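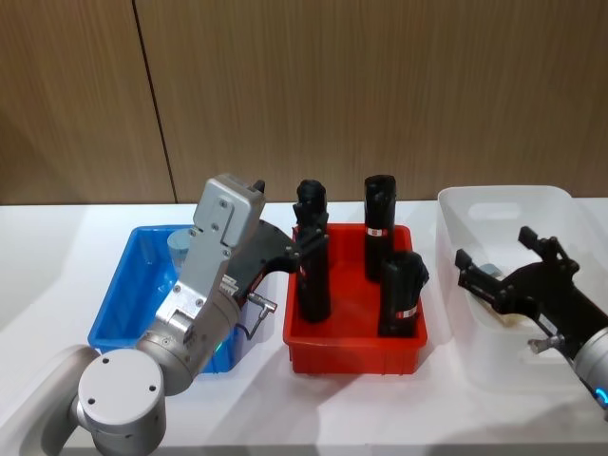 In Defense of the Boring Town Library Hours

When I moved to Jekbridge I did not speak the language well, and the first place where I could sit for a long time without buying something was the library. So I am not neutral in this matter. I say it at the beginning so that the reader can subtract it from my argument if he wants.

The town is now thinking to change the opening hours. The present hours are simple. The library opens at 9 in the morning and closes at 6 in the evening, Sunday is closed, and it has been like this for longer than I live here. The proposal is to replace them with what is called a flexible schedule. Some days it would open late, some days it would close late, and the schedule would be new every season, made from the numbers of visitors. On quiet mornings the doors would stay shut and the building would save money on heating.

I understand why people like it. My neighbors who work in Skurden come home when the library is already dark, and for them the present hours are almost an insult. They pay for it also. A friend told me she has not been inside for years, except to vote. I can't answer her by saying that she should leave work earlier.

Still, I think the proposal is a mistake, and I want to explain it slowly, as I do most things in English.

A fixed hour is something you can carry in your head. I know when the bakery opens, when the last bus goes to Grasar and when the library closes, and I did not learn any of this from a screen. I learned it by going there. After some months the hours of a place become a part of how you walk through the town. You think, I have still time, and you turn left. With a schedule that changes each season you must check first, and a person who must check first will often stay at home. I know this from the swimming pool, which made exactly this change two years ago. I used to swim every week. Now I look at the page with the hours, I see the colors and the small stars with exceptions, and I decide that I will swim another time.

The people who suffer most from checking are the same people who use the library in the quiet mornings. I mean old people, parents with a baby, people between jobs, and people like I was, who can read a sign on a door but are afraid of a phone call. In the numbers they look like almost nothing. Maybe 11 persons on a rainy morning in November.

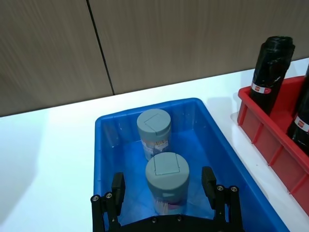
But what is the number saying? It says how many came in, and it is silent about what would happen to them if they found the door locked. For the man who comes to read the newspaper, I suspect that the newspaper is the smaller half of the visit. The bigger half is that he put on his good coat and somebody said good morning to him. You can't move this to eight in the evening. He doesn't go out in the evening.

I come from a place where public offices had hours that nobody could predict. There was a paper on the door, and over it a second paper, and sometimes a hand-written note that the clerk would be back soon. My mother used to send one of us children ahead to look. We did not think of it as an injustice, it was like weather. Only much later, here, I noticed how tired it had made everybody. You planned a whole day for one stamp.

Jekbridge is far from that, of course, and I don't want to exaggerate. A nicely printed seasonal schedule is not a note from a missing clerk. But it goes a few steps in the same direction, because it moves the work of knowing from the institution to the visitor.

There is also the question of money, and here I must be fair. The saving is real. The heating of an old building with high windows costs a lot, and I have seen the radiators, they are older than me. If the choice was between the morning hours and the children's books, I would have a hard time. But this is not what was offered to us. At the meeting in July it was said that the saved money would go to the general budget, where I think it will be difficult to find again.

For the people who come back late from Skurden I would do something much simpler. Keep the hours as they are, and add one long evening, always the same one, winter and summer. Thursday would be good, but I don't insist. Put it on the door in big letters and leave it there for ten years. In the first months few people will come, and someone will make a table that proves it is a failure. Please do not listen to the table so early. It takes time until a town knows a thing without checking.

I was told that more than 200 people signed for the new schedule. I read the text they signed, and it asks if you would like the library to be open at times that are more convenient for you. I would have signed this too! Everybody would like it. It doesn't ask which morning you would give for it, or whose.

The next meeting is open to all residents, and you don't have to speak if you don't want to. I will bring my paper with me and read from it, as I am still nervous to talk in front of people. Before that I will be at the library, at the long table near the window, until 6.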